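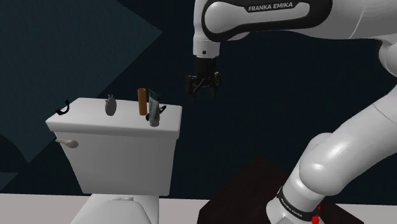
Render: Toon Coppens

Our sleep and shift work study has its first results out, so I'll put the main points in a thread. I'm one of the people who ran the clinic visits, and these are my own notes and not the official summary.

We followed just over 400 nurses, paramedics and hospital cleaners at the Berard and Stevens sites. Everyone was on a rotating roster when they joined. We wanted to know whether the direction of the roster changes what happens to blood sugar after a meal.

Forward rotation means days, then evenings, then nights. Backward is the reverse. A lot of wards still run backward because it gives people a longer block off at the end, and staff like that.

Each person wore a glucose sensor for 10 days and an activity band on the wrist. They ate the same test breakfast on three mornings: one after a day shift, one after nights, one on a rest day. It was porridge, milk and a banana. Plenty of complaints about the porridge.
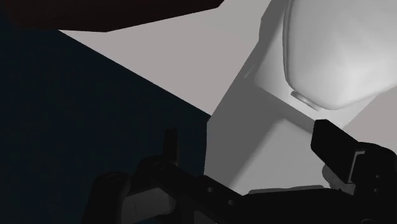

The breakfast after nights gave the highest readings in both groups. We expected that, and it agrees with older lab work where volunteers were kept awake. The gap between the groups was smaller than I thought it would be.

People on backward rosters took longer to come back to their usual level. On forward rosters the rest day reading looked much like the day shift one. On backward rosters it was still up for many of them.

This doesn't tell you that backward rosters cause diabetes. Nobody was followed long enough, and people weren't assigned to a roster at random. Wards that run backward also tend to be the busier ones. We adjusted for hours worked and age, but you can't adjust for everything.

Sleep was the other part. The wrist bands had people sleeping less between night shifts than they wrote in their diaries. Paramedics were closest to their own estimates. We don't have a good explanation for that yet.

A few people have asked about meal timing. We recorded what staff ate overnight but haven't analysed it. Those diaries are on paper, in all sorts of handwriting, and they're being entered at the Dollby centre now. I'd hope to have something by January.

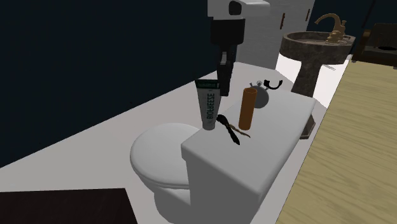 Tank lid, arm above. Simulated view.

On funding, as it came up last time: the next stage is paid for and covers 4 more sites, including two rural ones. Rural rosters are harder to sort into forward and backward, so we've had to rewrite the screening form.

If you work rotating shifts at one of the new sites you'll get a letter through your manager. Taking part is voluntary and your manager won't be told whether you said yes. Sensors are posted to your home and there's a prepaid satchel to send them back.

To the person who asked if they should swap rosters: I can't give advice on that here. If you're worried about your blood sugar, see your GP and tell them what shifts you work.

The full tables are with the reviewers. I'll add the link under this post once they're up.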